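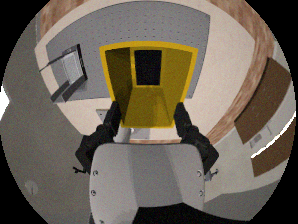 The night the gripper let go (and the log said it hadn't)

I've been putting off this post because I wanted to have a proper fix before writing it up, and now I have one, or at least I have most of one, so off we go! If you only want the short version: my simulated arm kept dropping a box and telling me everything was fine, and the cause was a number I had typed in myself back in September and then forgotten.

For anyone new round here, Bando is my spare-room project. It's a two-finger gripper on an arm, living entirely inside a simulator for now, and its job is to pick things up, carry them over to somewhere else and put them down again. The yellow open box has been its main customer. I like the yellow box very much. It's bright, so I can find it in the wrist view even when I'm half asleep, and it's awkward to hold because of that big open mouth, so if a grasp works on the box it usually works on the duller objects too.

The fault

I run batches of 500 picks overnight. I start them before bed, and in the morning there's a results file and, if I'm lucky, a cup of tea to read it with. That particular morning the file said all 500 had been carried and placed. Lovely! Perfect score! I very nearly wrote a smug post about it there and then.

Then I opened the list of where the box had ended up each time, mainly to make a nice plot, and 68 of the dots were nowhere near the target. They were strung out along the path the arm takes, like crumbs. The box had been let go on the way, the arm had carried on with nothing in it, opened its fingers politely over the target, and reported a success.

I want to be clear about which part of this bothered me. Dropping things is fine. I drop things. A gripper that drops something and knows it has dropped it can stop, back off, and try again or ask for help. What I had was a gripper that dropped something and then kept moving at full speed with complete confidence, and one day I'd like to run this code on a real arm with a real person in the same room (me). On a real arm that's a thing falling on a foot, or an arm sweeping back to collect an object that has rolled somewhere it shouldn't be.

Wrong guess the first

Friction, obviously. Whenever anything slips in a simulator, everyone blames friction, and I'm no better than anyone else. I turned up the friction on the fingertips and ran the batch again. Fewer drops, which was encouraging for as long as it took me to notice that the box was now sticking to the fingers after they'd opened. It would hang there for a moment and then fall at an angle. I had swapped one daft behaviour for another, so I put the value back where it was.

(Put your values back, by the way. I keep a text file open with the original of anything I touch. It has saved me more evenings than any clever tool.)

Wrong guess the second

The wrist view. It has a very strong curve to it, with walls bending into arcs and black in the top corners, and I'd convinced myself that the box was being located a little off to one side whenever it was away from the middle of the picture. If the position was off, one finger would touch first and shove the box across before the other one got there.

I spent a whole weekend on this. I redid the lens correction from scratch, checked it against the pegboard behind the box (a regular grid of little holes is a wonderful thing to have in the background when you're doing this, I can't recommend it enough), and found that the correction had been good all along. The new one matched the old one so closely that I couldn't tell the two apart on a plot. So that was a weekend, but I now understand lens models far better than I did, and I'll write that up separately because some of it was really good fun.

What it was

What finally cracked it was slowing everything down and printing out the finger force at every step of one bad run. I picked one of the 68, replayed it from the same starting point, and watched the numbers scroll by.

The grasp itself was fine. Both fingers on, force nice and even. Then the arm sped up to swing round, and the force on one side dipped. Just a dip, a few steps long. At the bottom of the dip the box began to slide, and after that it was only a matter of time.

The controller was supposed to notice a dip like that and squeeze harder. It didn't, and the reason is embarrassing. The grip controller smooths the force reading so that it doesn't twitch at every bit of noise, and the smoothing window is set in steps. I'd set it to 9, which was sensible at the time. Later on I made the simulator run with much longer steps so that the overnight batches would finish by breakfast, and I never went back to the window. Nine short steps is a blink. Nine long steps is plenty of time for a box to leave. By the time the smoothed reading admitted that something was wrong, the box was already on its way down.

The second half of the fault, the cheerful lying in the log, was separate and in some ways worse. My success check had two parts: has the arm reached the target, and are the fingers open. Read that again and see if you can spot the box in it. There isn't one! I had written a check that asked about the robot and never asked about the thing the robot was carrying. An arm that had never picked anything up at all would have passed.

The fix, so far

The smoothing window is now set in time, and the code works out how many steps that makes. If I change the step length again it follows along without me. I've been through the rest of the settings looking for anything else counted in steps and found two more, neither of which had caused trouble yet, and both got the same treatment.

There's a hold check that runs all the way through the carry. It looks at the unsmoothed force on both fingers and at how far apart the fingers are, and if either one says the box is gone, the arm slows to a stop where it is. It doesn't try to be clever. I had a version which went looking for the dropped box straight away and I took it out again, as it made me nervous even on a screen.

Success now means the box is at the target and still, with the fingers clear of it. The arm's own opinion doesn't come into it.

I also gave the swing a gentler start. It costs a bit of time on each pick but the dip in force is much smaller, and I'd sooner have slow than sorry.

How it's doing

I reran the same 500 starts with all of that in place. No false successes. There were still a few slips, all of them with the box held very low on its rim, and every one ended with the arm stopped and the log saying so in plain words. I can't tell you how pleased I was to read a failure message. I may have clapped.

The low grasps are next. When the fingers only have hold of the bottom edge there's a lot of box above them, and it wants to tip as soon as the arm moves. I think the right answer is to refuse those grasps in the first place and come in again higher up, but I'd like to try a slower swing for them too and compare.

Run 1904

A little extra for those who like the gory details. The replay I learnt the most from was run 1904, and I've kept its full force log. The left finger's reading drops first, the right one follows, there's a tiny recovery that looks as though everything will be all right, and then both go flat. If you plot the smoothed line on top of the raw one you can see it sailing along above the dip without a care in the world. I've got it pinned up over the desk now.

Things I'd do differently

Write the success check first, before there's anything to check, and write it about the object. Then try to fool it: run it with the fingers shut, with the box taken out of the world altogether, with the box glued to the floor. I've added all three of those as tests and they take hardly any time to run.

Look at a perfect score with one eyebrow up. I'd had batches in the low nineties per cent for weeks under an older version of the check, and I should have wondered why a tidy-up of the logging had made the gripper so much better at its job.

And keep the wrist view recording even on the overnight batches. I'd switched it off to save disk space, so for most of the bad runs all I had was numbers, and I had to replay them to see anything at all. It's back on now, at a lower rate.

If you've got a good way of spotting slip early from finger force alone, please do leave a comment. I've read a fair bit about listening for vibration at the fingertips and I'm itching to have a go, though I'm not sure how far to trust a simulator with something so fine. Next post will be either that or the lens business, depending on which one I can get to behave first.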